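Fleddale Cricket Club: Questions We Get Every May

Do I need my own bat?
No. The kit bag holds 5, and one of them is straight.

Where will I bat?
Everyone starts at No. 9. Konrad Hofstetter has made 604 runs for us and still gets sent in there when he turns up late.

Can I bowl?
Probably. The bar is low and the boundary is short.

What happens if it rains?
We sit in the pavilion and discuss the away game at Oscombe, again.

Is there a dress code?
Whites, or anything that was white once.

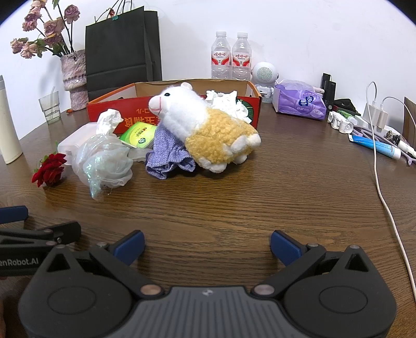
Mirjam Eberhard writes that tea should count as a reason to join. It does, but please field first.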